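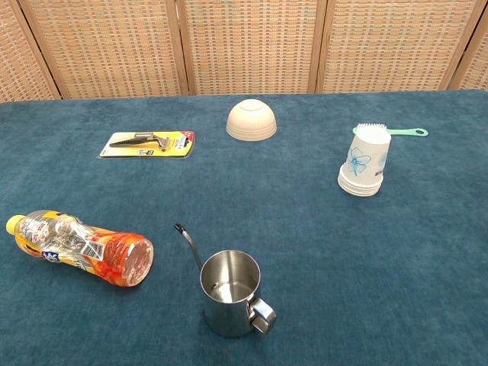 4.3 접이식 칸막이 설치

1. 경첩이 모두 접힌 상태에서 칸막이를 벽과 나란히 세운다. 2인 작업을 권장한다.
2. 한쪽 끝 패널부터 차례로 펼친다. 인접한 패널 사이의 각도는 141도를 넘기지 않는다.
3. 테이블 뒤에 둘 경우 상판 뒤쪽 모서리에서 20 mm 이상 띄운다. 상판에 카펫을 씌운 경우에는 카펫 두께를 포함하여 측정한다.
4. 하단 받침의 수평을 확인한다. 바닥이 고르지 않으면 동봉된 Samdale 조절 패드를 끼운다.
5. 경첩 나사를 손으로 조인 뒤 육각 렌치로 반 바퀴 더 돌린다.

참고: 보조 패널(부품 번호 1606)은 별도 판매 품목이며 양 끝에만 연결할 수 있다. Elolus 계열 경첩과는 호환되지 않는다.

주의: 패널을 일직선으로 완전히 펴서 세우지 않는다. 전도될 위험이 있다.

주의: 난방 기구와의 거리는 100 cm 이상으로 유지한다. 엮음 소재에 물을 직접 분사하지 않는다.

4.4 이동 및 보관

1. 상판 위의 물건을 먼저 치운다.
2. 패널을 설치의 역순으로 접고 고정 끈으로 위아래 두 곳을 묶는다.
3. 세워서 보관한다. 눕혀서 쌓으면 엮음면이 변형될 수 있다.

고정 끈이 손상된 경우 5.1항의 부품표를 참조하여 교체한다.

개정: 2018년 8월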